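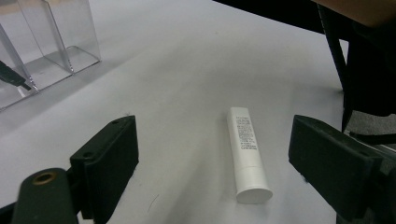
Fig. 1. View from the hand-held gripper, tube between the open fingers, cap end nearest.

Collecting demonstrations – notes for unit 4
Urquhart lab course, robot learning. Updated 2 Dec 2023

Read before your collection slot. Slides have the math, this has the rest.

What we are collecting

Demonstrations for a pick-and-place policy. You hold the gripper, you do the task, the camera on the gripper records what it sees and the tracker gives the pose. No arm involved at this stage. The policy later gets the same kind of view and has to produce motion plus finger opening.

One demonstration = one episode. Starts with the fingers open and the object in view, ends with the object released and the hand pulled back. Anything else is either a practice run or junk, and junk has to be marked as junk.

Target is 200 good episodes per team. Good means kept after review, not recorded. In October most teams recorded enough and then lost a lot of them in review, so plan for extra.

What one sample looks like

Each time step holds:
image from the gripper camera
gripper pose, relative to the first time step of the episode
finger opening
time stamp

Relative pose, please. If you store poses in the room frame the model learns where your table was. The Porkdale set had this problem and it took most of a term to notice.

The label is the action that comes next, so there's no seperate labeling step. Your hand is the label. If you hesitate, the hesitation is in the data. If you bump the object and then fix it, the fix is in there too. (Fixes can be useful – see recoveries below.)

Look at Fig. 1 again

Plain enough view, but worth thinking about what a model gets from it. White tube on a pale tabletop. Low contrast. The round cap, the crimped end, the shadow on the right side and the small block of black print are what separate the tube from the table. The fingers are black and easy to find. Both finger pads visible, tube in the gap between them, so the relation between hand and object can be read off one image.

Also the things that have nothing to do with the task: clear acrylic organizer in the upper left, table edge and leg on the right, a bit of gray carpet. If those sit in the same place in every episode the model is free to use them as landmarks. It will. Then somebody moves the organizer and the policy reaches for the wrong spot.

Print is too small to read at this size. Fine for grasping. Not fine if your task depends on which tube it is, so don't pick a task like that.

Variation – what to change and how often

Between every episode:
object position
object angle (cap toward you, cap away, sideways, in between)
starting pose of the hand

Every so often:
items in the background
lighting
height of table, if yours adjusts
who is holding the gripper

Do not change within one episode: anything other than what your own hand does.

People are bad at random. Left alone you will put the object near the middle, pointing away from you, nearly every time. Use the position sheet. Roll for a cell, roll for an angle, place it, go. Feels silly, works a lot better than "I'll mix it up".

Change one background thing at a time if you want to learn anything from the comparison in part 2 of the assignment. If you change them all together you get a more robust policy maybe but can't say why.

Holding the gripper

Slow, steady, slower than feels natural. Fast approach = motion blur in exactly the images that matter.

Keep both fingers in view. Keep your other hand out of the view altogether, it won't be there when the robot runs.

Approach so that the object is between the fingers before you start to close. Close in one motion. Wait a beat. Lift.

Don't squeeze soft things flat. With tubes grip the body, across the width. The cap can be gripped as well but pick one and stick with it for the whole set – two different strategies with nothing in the image to tell them apart, and a simple regression model will average the two and grab in between. (This is the multimodality point from lecture. Diffusion-type policies cope better, they still need enough of each.)

Recoveries

A set with only perfect runs has a known weakness: first small error takes the policy to a view it never saw, then it's lost. So some episodes should start badly on purpose. Hand too far left, hand tilted, object half out of view. Then correct calmly and finish.

Start badly, don't perform badly. A fumbled grasp in the middle of a run teaches fumbling.

Tag these "rec" in the log. We'll want to train with and without them.

Logging

Flumura writes a folder per episode and a row in the log. Row needs: team, operator initials, object, grid cell, angle, result, tag. Fill in the result right away, not at the end of the slot. You will not remember.

Result is one of: ok, fail, discard. Fail = task didn't get done but recording is sound. Discard = tracker dropped, wrong object, phone rang, etc. Keep the fails, we use them in unit 5.

Review

Play back at double speed. Discard if
the tracker jumps
frames are missing
a hand comes into view
the episode starts with the fingers closed

Two people review each batch, seperately, then compare. If you disagree, discard.

Splitting

Split by episode, never by time step. Neighboring images are almost the same image and your validation loss will look wonderful and mean nothing. Better still: hold out a whole session, or a table. The Plidham tables are held out for everyone, don't record there.

To hand in

the log
part 1: position plot of all kept episodes, one page on the gaps you find in it
part 2: comparison, background fixed vs. varied

Low validation error is not a result on its own, say what you think the policy would do on a real arm and why. Rollouts are next unit.

3 comments | Share

Urquhart lab course | Contact | Back to top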